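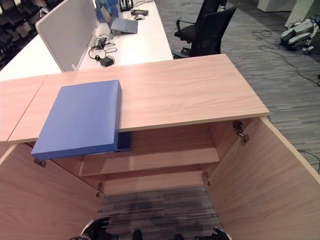
Morning, everybody! I'm Kenji Calloway, and I look after the floor plan models at Clido.

(wait for the door)

So, Mindale. Our library project, 25 sheets when I inherited it, and one CAD file that took forever to open. I ran a purge and found 2,729 unused symbols in there — mostly chairs. So many chairs!

Show the layer list, before and after. Go slow on this slide, people like to read the names.

Then the Tagle office. They draft the walls, we do the interiors, and we swap files every Friday. Two rules: same origin point, and don't rename my classes (laugh here, hopefully).

Skip the section on hatches if I'm past 40 minutes.

Questions, then the May workshop sign-up.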